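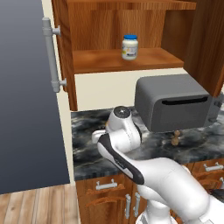

Print this page
E-mail this page

Teaching by doing – notes for the Rurthorpe talk
11/7/18
Kátia Medeiros

START. Thank Keabetswe for the invite. Water. Check the clicker.

Say who I am, quick. Mirkside group, the kitchen project. Four years writing motion code by hand, then gave up and let people show the robot instead. Get the laugh if there is one, move on.

Main point, say it early and say it again at the end: the demonstration is the program. If the person showing the task is sloppy, tired, or fighting the controls, the robot learns sloppy, tired and fighting the controls.

TWO WAYS TO SHOW IT
By hand – grab the arm, put it in soft mode, push it through the motion. Real arm only. You feel the weight, you feel the contact. Everybody is decent at it in ten minutes. Trouble: your own body is in the way of the camera, and you need both hands for a seven joint arm, so who is working the gripper? Minoru used a foot pedal. OK for picking things up. Awful for anything where timing matters.

By remote – hand controller, you move, arm follows. Works on the real arm and in the simulated kitchen, same controller, same log format. Slower to learn. No feel at all in our setup. But the view the robot gets is clean and you can do it sitting down.

Ask the room: who has done either one? Hands up. If mostly no, spend longer here. If mostly yes, skip to the numbers.

WHY A SIMULATED KITCHEN
Slow down here, people always ask.
- reset is one key. On the real counter reset is a person walking over and putting the jar back, and they never put it back in the same spot
- nothing breaks. We did drop a real jar. Glass everywhere, lost the afternoon
- can shift things between runs. Counter stuff moves, the shelf stuff moves, arm start pose moves
- new people can learn the controller there before they touch hardware

What it does not give you: friction you can trust. Contact is the weak part. Say this plainly, Kagiso will be in the second row and he'll say it if I dont.

THE TASKS
Kitchen stuff, on purpose dull. Take a jar off the open shelf, set it on the counter. Open the fridge by the bar handle. Pull a drawer. Pick up the small wooden piece by the toaster oven.

The jar is the nice one for teaching. Reach up, get under the cabinet top, close on the glass, come out without clipping the side panel. A person does not think about the side panel. Operators hit it again and again on day one. Then they start pulling straight back before coming down, every one of them, without being told. Pause on that. Thats the bit of knowledge we could never write down properly, and it's in the logs.

The wooden piece is the mean one. Small cap, thin stem, and the oven is right there behind it. Come in from above and your wrist is close to the oven. Come in low and the fingers scrape the counter edge. Yevdokiia found the angled approach. After that we showed new operators her replay first. Mistake?? Come back to this under Variety.

Fridge handle – long vertical bar, two posts. Easy to grab, hard to follow. Door swings on an arc and people pull in a straight line. On the real door the arm faults. In sim the fingers slide along the bar and the run still counts as ok, if you let it. We let it. Had to throw those out later.

NUMBERS (dont rush these)
- 5 operators
- 90 demos kept for the jar task
- 44 thrown out, same task. Say why: stalls, double grasps, someone answering the phone with the recorder running
- 8 minutes on the controller before a new person gets a first clean grab, median

People will want success rate of the trained policy. Be straight – good on the jar, poor on the wooden piece, fridge not worth reporting yet. Don't get pulled into comparing with other labs, different tasks, different arms.

WHAT MAKES A BAD DEMO
Hesitation. Biggest one. Person stops above the object to think, the log has a long stretch of not moving, and the robot learns that hovering over the counter is a thing you do. We had a policy that went to the right place and just stayed there. Play the clip if the projector is behaving. If not, act it out with my arm.

Fixes: practice run first, always. Trim the pauses but not all – there's a short real one before the grip closes, keep that. Stop a session when the person gets tired, before they say so.

Also the camera. Forearm blocks the gripper from a lot of angles. Operator leans to look around it on their screen (does nothing of course) then guesses. We added a second view for the operator. Then the question – is it fair to show with two views and make the robot act with one? Kagiso says no. I say depends. Leave it open, good for Q&A.

VARIETY
Back to the Yevdokiia thing. Once everybody had seen her replay, everybody did it her way. Clean data, all alike. Move the oven over a little and the policy was lost. Went back in June and recorded again with no replay shown, messier, better. So now: show a new person the goal only. Jar here, jar there. Let them find the path.

STEYN + ESAR
One minute each, max. Steyn – the controller, our own build, drawings free to anybody who asks. Esar – the replay tool, scrub through a run, mark the bad part, cut it. Ask Minoru if he wants to stand up and wave.

CLOSE
Demonstration is the program. Pay your operators, put their names in the paper. Ours are in.

Q&A – likely ones
"Why not just let it learn by trial?" – tried, too slow on the shelf task, it kept pushing the jar to the back.
"Does sim carry over to the real arm?" – reach yes, grip partly, door no.
"How long to add a new task?" – a day to set up, then recording, depends who you have.

If time runs short drop Steyn and Esar, keep Variety. Leave the contact slide up during questions.

Print this page
E-mail this page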